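Trirmont Books
Catalog > Fiction > Mystery > Signed copies

The Harka Ferry
by Morena Sanna
Signed trade paperback

In stock. Ships in two to four working days.

Format: trade paperback, signed on the title page
Publisher: Trendus
Language: English
Series: Caputo mysteries, book 2
Also available as: e-book, unsigned paperback

About the book

Primo Barbieri has run the night ferry at Harka since his father gave it up. The crossing is short and most of his passengers are people he has known since school. One night in January a man he doesn't know pays for a return ticket, goes up to the top deck, and is not on board when the boat ties up on the other side.

The police decide he got off without being seen. Primo does not think so. There is one gangway and he was standing on it. He calls Inspector Caputo, who has been moved to a desk job after the events of the first book and is not supposed to be taking calls from anyone.

The investigation takes the two men through the boatyard, the old customs office and a family argument over a strip of shoreline that has been going on for longer than either of them has been alive. The missing passenger has a name by chapter 4. Who he came to see takes a good deal longer.

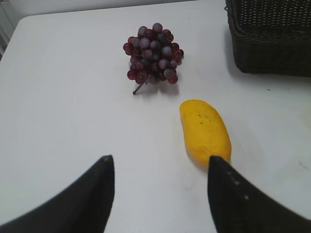

The Harka Ferry can be read without the first book. Sanna explains what happened to Caputo in a few pages near the start, and those pages do give away who the killer was in that story. Readers who plan to read both should begin with book 1.

What you will receive

Each copy is signed by the author in blue or black ink on the title page. These are signed books, with no bookplates or stickers. We do not have copies signed to a particular person, and we can't send books back to the author to have a name added.

The signed copies are from the first printing. The text is the same as in the later printings except for the map of the harbor, which was redrawn. The first printing has the older map, with the customs office on the wrong side of the slip. Some collectors ask about this, so we are noting it.

The book has a matte cover with short flaps. The paper is cream. There is a reading group guide at the back and the opening chapter of book 3, which does not have a publication date yet.

Condition

New and unread. Signed copies have been opened once for signing and may show a light crease near the top of the spine. Copies with bumped corners are sold separately on our Seconds page at a lower price and are not signed.

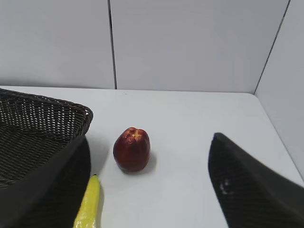 Shipping and packing

Single books go out in a stiff cardboard mailer. Orders of two or more books go in a box with paper padding. If you would like a single book boxed, choose "Box my order" in the cart and pay the small extra charge.

We ship in the afternoon. Orders placed before 2 p.m. usually leave the same day if everything in the order is in stock. An order that includes a preorder title is held until all of the books are here, unless you write and ask us to split it. Splitting an order means paying shipping twice.

We do not ship signed books to freight forwarders. Too many have gone missing and the carriers will not pay the claim.

Returns

Unread books can be returned for a refund of the purchase price. Please write to us before sending anything back and put the order number inside the package. Damaged books are replaced while we have stock — send a photo of the mailer along with one of the book, as the carrier asks for both.

E-books can't be returned once the download link has been opened.
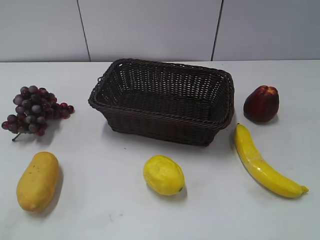 The Caputo mysteries in order

1. The Salt Stairs
2. The Harka Ferry
3. Untitled, in progress

There is also a short story, "Low Water," which takes place between the first two books. It was a newsletter extra and is now sold as a separate e-book. It runs to 23 pages and does not affect the plot of The Harka Ferry, although the dog that turns up in Caputo's kitchen is explained there.

Audiobook

The audiobook is read by Mesfin Woldegiorgis, who also read The Salt Stairs. It is unabridged. We sell it as a download only. The file will play in most audio apps and comes in chapters, so you can pick up where you left off. A CD edition was planned and has been dropped.

From our readers

"Slower than the first one but I liked it better. The parts on the boat are very good. I guessed one of the two secrets and missed the other." — Brunello Valentini

"I wanted more Caputo and less boatyard. Primo is a good character, though, and I will read the next one. My copy arrived well packed." — B. Serra

"The map is wrong and it confused me for half the book. Otherwise a solid mystery."

Reviews are from customers who bought the book here. We correct spelling and remove spoilers. To leave a review, sign in and go to your order history.
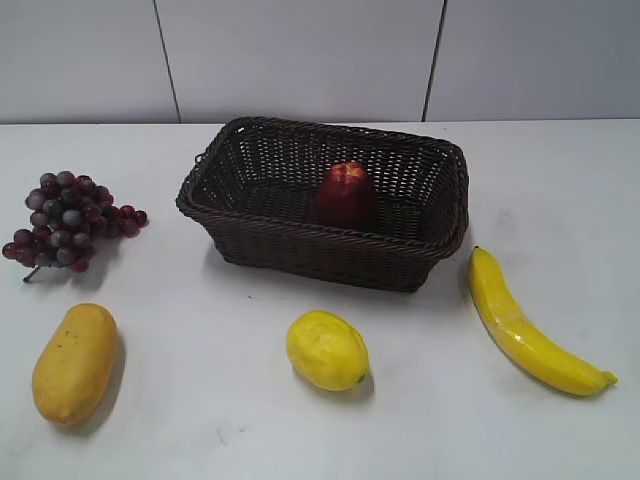 Trirmont Books Catalog, No. 23, page 4

Book clubs

Clubs ordering the unsigned paperback can get the club price, which is applied in the cart once the quantity is high enough. Signed copies are left out of the club price and are limited to 2 per customer. The reading group guide at the back of the book can also be downloaded as a separate file from the Extras tab. It contains discussion questions that give away the ending, so hand it out after the meeting has read that far.

Numbered edition

A numbered hardcover of The Harka Ferry was printed in a run of 100, with a cloth spine and a ribbon marker. It has sold out. We keep a waiting list in case of canceled orders. To be added, send us your name and the email address on your account. We write to people in the order they signed up and hold the book for two days before offering it to the next person on the list.

Related titles

The Salt Stairs, Morena Sanna (paperback)
Low Water, Morena Sanna (e-book)
The Salt Stairs, read by Mesfin Woldegiorgis (audio download)

Questions about this item can be sent through the contact form. Please give the title and the format you are asking about.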